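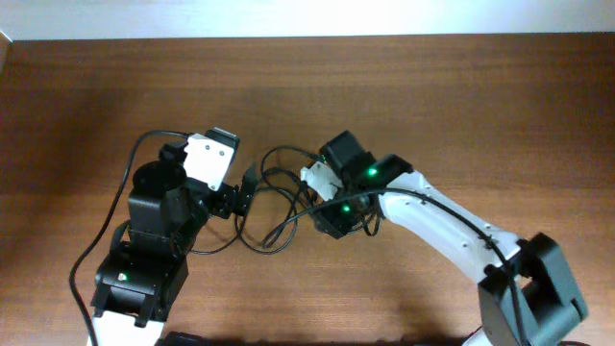
What is a varnished tabletop? It is a flat wooden work surface sealed with a clear, hard-drying coating that leaves the grain visible and keeps spills and dirt out of the wood.

Home > Furniture > Tables > Surfaces and finishes

Varnished tabletop

A varnished tabletop consists of a wooden panel and a transparent film built up in several coats. The film is made from a resin carried in oil, solvent or water. Brown and reddish-brown tops are common, the color coming from the wood itself, from a stain applied under the varnish, or from both.

Grain

Lines in the surface follow the growth layers of the tree. On boards cut close to the radius of the log they run fine and nearly parallel. Boards cut farther out show arches and wider bands. Makers usually lay the grain along the length of the table. Sanding across it leaves scratches that stain and varnish make more visible.

Gloss and glare

Varnishes are sold as matte, satin and gloss. A glossy film reflects a window or lamp as a bright patch, and the wood looks lighter there than toward the corners. Satin films spread the same light into a softer patch. Matting agents settle in the can, and unstirred satin varnish dries unevenly.

Application

The panel is sanded, wiped free of dust and given a thinned first coat. A further 2 or 3 coats follow, with light sanding between them. The underside is often sealed as well, which slows uneven uptake of moisture and reduces cupping. The workshop manual issued by Udurar, a table maker in Gradarton, specifies 6 thin coats for tops in heavy use and a rest of 25 days before anything is clamped to the edge.

Wear and repair

Typical damage includes white rings from trapped moisture, dents, and fine scratches from hard objects dragged over the film. Shallow scratches can be rubbed out and polished. Where the film has lifted, the area is scraped back and recoated. Spot repairs on stained tops seldom match in color.

See also: Shellac; Table; Wood stain

Last revised 25 January 2018

Comments

ormont_bench: Does the first thinned coat count toward the 6?

Barajas: The manual counts it. I stopped at 3 on a desk and the front edge wore through first.

gluepot: Section on heat marks would be useful.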